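Brown paper, blue tape and far too many evenings
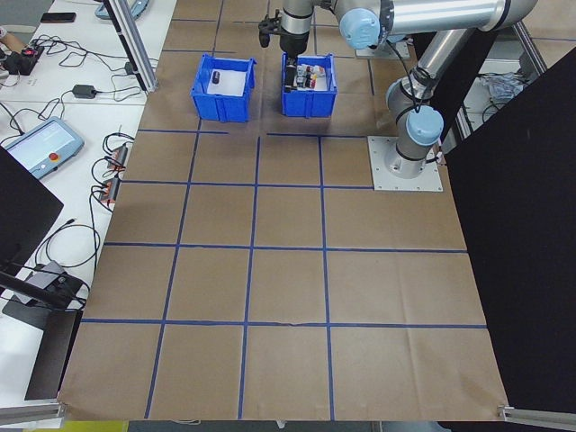 Pollotora Shared Workshop, Robot Bench Group

So the arm is finally bolted down! I know I've been promising an update for ages (sorry, Lewis, I did get your messages) but the last few weeks have been mostly cables and tea and there wasn't much worth writing up.

The paper was Kirsty's idea. We'd been marking positions with bits of pencil and they rubbed off, so she came in with a roll of brown kraft and a load of blue tape and said right, we're having a grid. Took us a whole evening, with Kirsty Lindsay on her knees muttering about square corners and me passing the scissors. It's gone a bit creased since and the edge keeps curling up, but I love it. Now when something goes wrong I can say which square it went wrong in.

We've got two blue bins at the far end. The one on the right has the small red, white and black parts packed into it, and the gripper's job is to go in, get hold of one and put it in the left-hand bin, on the white sheet. One part at a time, that's all we're asking. The sheet was my contribution, by the way, as dark bits in a blue bin were driving me up the wall.

The hard part is how tightly the parts sit together. Going in from above is fine, but the fingers want a bit of room either side and there's hardly any, so we end up nudging a neighbour and then everything's shifted for the next go. Lewis MacBrayne reckons we should come in slower over the last bit. I've got it dropping to 8 millimetres a second at the moment and it's painful to watch, but the grabs are better. We did 400 goes over December and I've written every one of them in the notebook, because I'm like that.

The wiring on the white table is a disgrace and I'm not going to pretend otherwise. Black cables all over the place, every one of them looking exactly like the next, and the pendant perched in among them. I did start labelling (got as far as 4!) and then somebody put the kettle on. It's on the list, just under sorting out the program names, as we've got one called Flovent that does the picking and one called Litel that I wrote at half past eleven at night and can't remember what for.

Next job is getting it to work along the grid, so it can lay parts out square by square. Kirsty wants to start in the near row where the squares look biggest and I want to start by the bins, so we'll see who gets there first with the pendant.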